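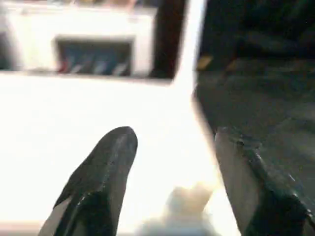
Two black grippers, tips up.

Okay friends, settle in, I finally have time to tell you about our ski weekend up at Skistusari back in September (yes, September, the indoor track, and yes I wore two hats anyway). 1/6

I'd never been on cross-country skis in my life. Joana Bragança swore I'd love it, and she's been going for years, so I rented a pair and hoped for the best! 2/6

The loop is 400 meters and I fell four times on the first one — twice standing still. A very kind man named Aatos Hämäläinen stopped each time and told me to bend my knees and look ahead, so I did, mostly. 3/6

By the second day I'd found a bit of a glide, and oh, what a feeling that is, when one ski just keeps going and you go along with it. 4/6

Duarte Torres did 60 laps, by the way. I did eleven and then had soup. 5/6

We're already talking about real snow this winter, so if any of you have a favorite beginner trail with a warm cabin close by, please send it my way — I'm reading every reply! 6/6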